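Filed under: Home Office > Desks & Paper Storage > Set-up Guides
14 comments | 28 shares

Hedlund Desk Set-up Guide
Section 4: Clearing the desk and sorting your paper

Read section 3 first if the desk isn't put together yet. This part starts with the desk standing, top on, feet leveled. If it still rocks go back and do the feet. Don't fold paper under a leg, it works for a week.

You need:
- Hesex folder, or any folder with a clip
- two-hole punch
- one tray or shallow box for scrap
- pencil, sticky notes
- soft dry cloth

Not in the carton: punch, cloth, pencil. Folder only comes with the Grekby bundle, check your packing slip.

4.1 Before you start

Big boxes off the middle of the desk. Left or right end is fine, against the wall is better. Floor is best if you have floor. Anything in a carton that you haven't opened by now, leave it shut and deal with it after. Opening boxes halfway through sorting is how you lose an afternoon.

Drinks off, or capped and pushed all the way back. See caution at the end.

Wipe the top with the dry cloth. Dry. The finish hasn't had time to settle on a new desk and cleaner leaves rings.

4.2 Power and cable hole

1. Find the cable hole. Push the ring down until it sits flat with the top. Should not lift when you pull a cord through.
2. Feed cords from underneath, plug end last. Big square plugs go through corner first.
3. Leave enough slack to move a lamp to either end of the desk. Tie up what's left under the top.
4. Keep paper off the hole. Sheets slide over it, you lean on them with a pen, pen goes through.

NOTE: Nothing to plug in? Skip to 4.3. The hole can stay open.

4.3 Sorting the pile

All loose paper in one pile, middle of the desk, in front of you. Don't pre-sort. Folder open or closed to the right, scrap tray on the floor or on your lap, wherever you can drop things without looking.

1. Take out staples and paper clips first. All of them. The punch jams on staples and the warranty doesnt cover it.
2. Unfold anything folded. Lay it face down, press along the crease with the side of your hand, turn it over, press again. Sheets that were mailed in thirds need it more.
3. Flat hand on the pile, other hand free. Slide the top sheet toward you with your fingers spread, not your fingertips. Fingertips drag two or three sheets at once and you'll miss one.
4. Read the top line only. Keep, scrap, or don't know.
5. Keep goes face up on the right, next to the folder. Scrap in the tray. Don't know gets a sticky note and goes at the bottom of the pile. Second time around you have to decide.
6. Go until the pile is gone. If you stop partway, put something heavy on it. Book, mug (empty).

The pile is going to drift crooked while you work. Leave it, you square it up in the next part. A fold down the middle of a sheet is fine too so long as it lies down when you press on it.

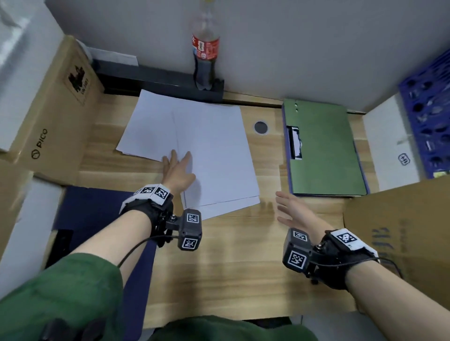 4.4 Punching and filing

1. Square up the keep stack. Long edge down on the desk, tap, turn, short edge down, tap. Twice each way.
2. Set the punch guide to your paper size. Letter is the first notch. Check with a scrap sheet, not with your tax form.
3. Punch a few sheets at a time. If you have to stand up to push the lever you have too many.
4. Open the clip. Thumb under the long side, lift strait up. Don't twist.
5. Newest on the bottom, oldest on top, or the other way, just be the same in every folder.
6. Close the clip, press both ends. Shake the folder once over the desk. If anything slips out it wasn't seated, open and do it again.

NOTE: The Hesex folder is rated for 300 sheets. It will take more but the cover stands open and won't fit the Clonadis shelf insert. Start a second one.

NOTE: Things you can't get a replacement for (birth certificate, title, deed) don't get punched. Plastic sleeve, then clip the sleeve.

4.5 Where things go when you're done

Folder in use: right side of desk, clear of the cable hole.
Folders not in use: shelf insert, spine out.
Scrap: shred or recycle the same day. Trays full of scrap turn back into piles.
Blank paper: keep it in the wrapper, flat. Not standing on edge, it bows.
Empty cartons: keep the desk carton until the return window is over, then flatten it.

Redo 4.3 every January and whenever you can't see the top of the desk.

CAUTIONS

- Bottles and cups near paper: cap on, back edge, never beside the pile. Even the last inch in the bottom of a bottle is enough to ruin a stack.
- Don't stand on the desk to reach the wall.
- Don't lean heavy boxes on the front edge. Load goes over the legs.
- Punch has a sharp underside when the chip cover is off. Empty it over the trash, not over the cable hole.

Problems with the clip or missing parts, see section 6. Have the number off the packing slip ready.

Last revised June 7, 2020

Next: Section 5, Drawers and shelf insert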